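Pesquisar neste blog... Ir

O armário de Flornthorpe, ou como passei a semana a afinar um robô que não tem parafusos

Quem trabalha com robôs a sério anda com óleo nas mangas. Eu ando com migalhas de bolacha no teclado, mas a queixa é a mesma: a célula estava boa na sexta-feira, alguém lhe mexeu, e agora os braços não chegam onde chegavam.

A célula, para quem só vem cá pelas receitas, é simulada. Dois braços, duas garras, um quarto pequeno e um móvel com tampo de pedra clara. Chamamos-lhe Flornthorpe porque o Kjell Sandberg, que desenhou o quarto, achou que lhe dava um ar de casa de campo. Pendurou-lhe também um quadro com uma montanha, e eu gosto mais do quadro do que devia. 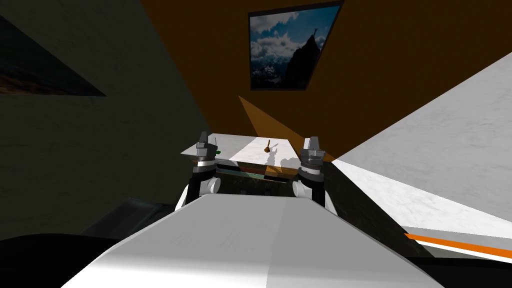 O primeiro problema era a postura de repouso. As garras ficavam altas demais e, ao arrancar, a direita dava uma volta digna de um empregado de mesa em hora de ponta. O Iker Montoya jurava que era do planeador de trajectórias. Eu jurava que era do ficheiro de juntas do Iker Montoya. Abrimos o ficheiro e lá estava, na linha 541, um sinal trocado no ombro direito. Não digo quem o escreveu (o histórico diz, e diz duas vezes).

Corrigido o sinal, passei às garras. Nós usamos o Ovel para guardar as afinações de cada dedo: abertura máxima, força de fecho, atraso. É um programa feio e nunca me falhou, ao contrário do Gestia, que é lindíssimo e me comeu a configuração de Maio inteira. A receita que sigo é sempre esta: abrir tudo, pôr a zero, fechar até os dedos se tocarem, ler o valor, abrir outra vez. Depois repetir do outro lado, com café.

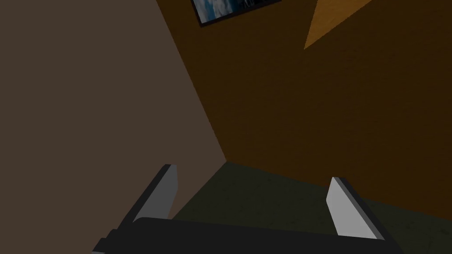

A força de fecho estava em 700, numa unidade que o manual interno descreve como "unidades". Com esse valor, os objectos pequenos saltavam dos dedos como sabonetes. Baixei até as peças deixarem de voar e apontei o número num papel, que entretanto perdi. Está no Ovel, descansem.

Depois veio o móvel. As gavetas têm cada uma a sua calha, e cada calha tem um atrito que alguém tem de escolher. Quem escolheu estas foi o Abilio Urquijo, homem de convicções fortes em matéria de gavetas - a do meio resistia como se guardasse as pratas da família. A esquerda, pelo contrário, abria-se só de olharmos para ela.

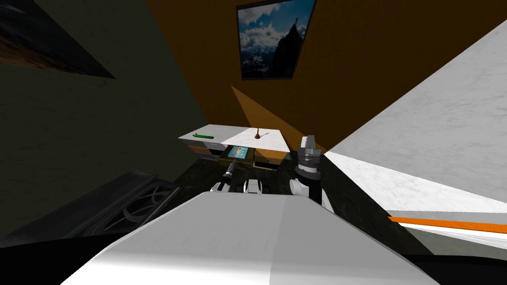
Pedi ao Abilio que pusesse o mesmo atrito em todas. Respondeu-me que na vida real as gavetas também não são iguais. Tem razão, o que é irritante às nove da manhã. Acabámos por deixar o valor variar um bocadinho a cada arranque, dentro de limites decentes, e o limite de cima fui eu que o escrevi.

Faltava a câmara da cabeça. Estava rodada 2 graus em relação ao que dizia a folha de calibração, coisa que a olho não se vê e que ao fundo do móvel já dá para um dedo fechar ao lado da peça. Reescrevi a transformação, reiniciei tudo e fui almoçar. A lista de verificação do Arrieta, que herdei do turno anterior, tem 11 pontos, e o último é "olhar para a imagem e pensar". Cumpro sempre a primeira parte.
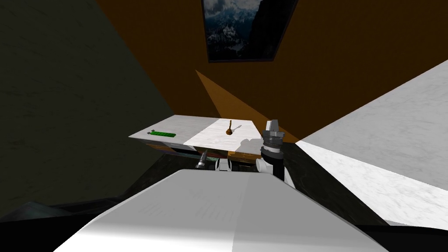

Marcelino Soler
Técnico de simulação e autor deste blog

Na quarta-feira volto a mexer nos limites do pulso direito, que ainda range. Range nos gráficos, entenda-se: uma serrinha na curva de velocidade, sempre no mesmo ângulo. O Ignacio Lozano diz que é do passo de integração e que o reduza para metade. Já reduzi. Ficou uma serrinha mais fina e uma simulação que demora o dobro.

Se alguém já apanhou isto e resolveu sem trocar de motor de física, escreva-me. Trocar de motor fica para quando eu tirar férias.

11 comentários
2 partilhas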